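Went to the Kudow open day in February and I've been putting off writing it up. Long thread, mostly grumbling. 1/

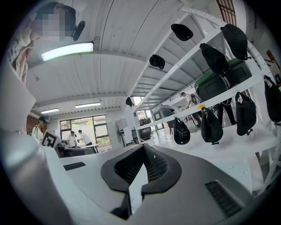
Photo: Kudow open day, demo floor. Posted with permission.

The invite promised "an afternoon inside real-world robot learning." I run packing lines for a living, so when a vendor says real-world my first question is whose world. 2/

Kudow makes hand-held grippers. A person picks things up with one, the recordings go off to train a robot, and later the robot is supposed to pick things up the same way. That was the pitch, and to be fair to them they said it in plain words in the first five minutes. 3/

The setting was a tall white metal rack with black bags and black caps hanging off the beams, plus a couple of green and dark gray storage cases up on a shelf. People working in the same room, big windows, potted plants at the back. Nicer than any warehouse I've been paid to stand in. 4/

My first gripe is the bags. Every one hanging there was black. The caps too. I asked if that was on purpose, to make it hard, or if somebody had just placed one big order. Got "a bit of both." I wrote that down as a no. 5/

Our host was Jannik Rathjen, who does the demos. Patient guy. He took every question I had and only looked at his watch once, and I had earned that one. 6/

The task he described: take a bag off its hook, move it to another beam, hang it up again. If you've never tried to get a machine to deal with a strap, you may think that sounds easy. Straps are awful. They twist, they fold under, they catch on the next bag over. 7/

So I'm not laughing at the task. It's a good task. I'm asking what I get told about it afterward. 8/

The number on the handout was 900 recorded pickups. Fine. How many were thrown out? Who decided? Does a pickup where the strap snags and you shake it loose count as good, bad, or "interesting"? Jannik said they keep the snags. I'd like to see that in writing. 9/

They let visitors try the gripper. The pads meet in a V shape, with mesh in the middle and a thick dark border. The grip was better than I expected on a strap and worse than I expected on the brim of a cap. I dropped the cap. Twice, if you're keeping score, and the guy behind me was. 10/

My wrist noticed it before I did. I asked how long a person does this in one go and was told sessions are kept short. How short? "Depends on the person." I have heard that sentence from every supplier of every hand tool I've ever bought. 11/

Then the talk. Réjean Doucette from Lindeck had the slides. Lindeck does the training side, Kudow does the tool, and the finished thing is going to be sold under the name Ellura. I don't know who picks these names. 12/

His best slide was a plain table of failures. Missed the handle, grabbed two straps, let go too soon. 114 of them sorted by cause. That got my attention more than the music video they opened with. 13/

His worst slide was a line going up and to the right with no label on the left side. I asked what it was measuring. "Success." Success at what? "At the task." A man in the second row said "come on" out loud and I wanted to buy him a coffee. 14/

I asked the one I always ask. What happens when the rack isn't your rack? Different hooks, different spacing, a bag with something heavy in it. Réjean said they've tried other sites and Maldonado is the next one. No results from there yet. He said so without dancing around it and I'll give him that. 15/

Also asked about lighting. That ceiling had fluorescent tubes, and there was daylight coming in from the windows as well. Half my floor has one or the other and the loading end has neither. He made a note. I'd love to know what the note said. 16/

Something I did like: the room was not cleared for us. Folks were at their desks or bent over a table, getting on with their day while visitors wandered through. I've been to demos where everything but the robot was behind a curtain, and those are the ones where you learn nothing. 17/

Something I did not like: no robot did the bag task while I was there. We saw people with grippers, and we saw a clip of an arm. The clip ran 9 seconds. I asked for the long version and was told it's being edited. 18/

A clip that needs editing is a clip I'd like to see before it's edited. 19/

Price came up, because I brought it up. No answer for the full system. The gripper alone was quoted at 315 to people in the room, and when I asked 315 what, with what included, it got foggy. Cable? Charger? Software? "We can follow up." 20/

It is now April 2020 and they have not followed up. I know everybody has had other things going on since then, me included, so I'm not holding it against them much. 21/

A few of you asked if I'd send one of my crew to the next one. Yes, and I'd send the one who complains the most. Bring a bag from your own floor, a really ugly one with a broken clip, and ask them to hang that. 22/

Would I buy it? No. Would I go back? Yeah, if they show me the arm doing it live, on a rack it hasn't seen, with the failures left in. Jannik has my email – and so does Réjean, I wrote it on his handout. 23/

Replies are open. If you work for Kudow or Lindeck please say so up front before you tell me I held it wrong. 24/24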